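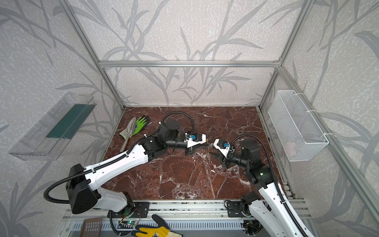

Fig. 5. Both arms on the front rail, grippers near center.

Home | Manuals | Cells | Parts

January 6, 2019
By Seung-woo Yoo

Section 5: Checking the grippers after a rail move

The Kostov sheet says alignment survives a move. I would not count on it.

1. Cut power to both arms. Caution: an arm may sag when power drops — support it first.
2. Check the mounting plate bolts on each base.
3. Follow each corrugated hose from end to end. It should loop freely, with no kinks.
4. Restore power and jog the grippers toward each other at low speed. Stop at 58 mm.
5. Compare jaw height by eye, then with a gauge.

Note: The software will report "aligned" either way. Trust the gauge.

Related
Replacing a wrist module
Hose wear after 900 hours
Fastik error 118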